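9th June

I have been writing letters to my aunt Nilmini for 16 years now, real ones with stamps, and last week I finally decided the ones she sent back deserved better than a grocery bag in the hall closet. So I sat down with a pot of tea and started reading (big mistake, if you wanted to get anything done that day!).

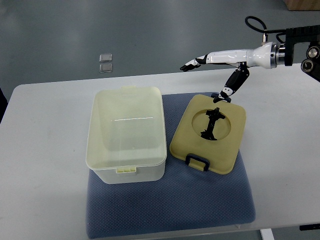 *Cushion, box, and a long afternoon ahead.*

She moved to Bellby when I was in college, and her early letters are all weather and neighbors. There's one that spends 2 whole pages on a bus driver who sang. I'd forgotten him completely, and now I want to know what became of him.
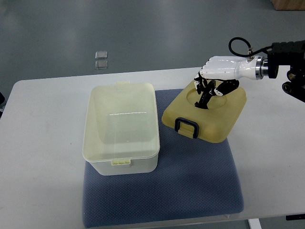 Sorting letters by year sounds easy until you find that your aunt never once wrote the year. She'll put "Tuesday, raining" and leave it at that. I tried going by ink color, then by which cat was alive, and in the end I spread piles over every flat place I could find, the way that blue-gray mat is spread on the white table, until there was no room left for my tea.

My cousin Jahangir thinks I should scan them all, and he's probably right, but I like the paper, and the places where she crossed something out and kept going.

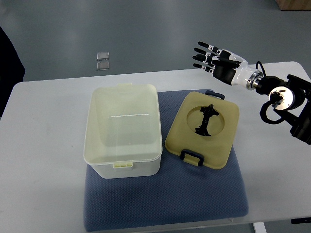
He did get me to promise I'd copy out the recipes, at least. There are 20 so far, most of them missing an amount or two, so I'll be writing to her tonight to ask how much cardamom she meant by "enough."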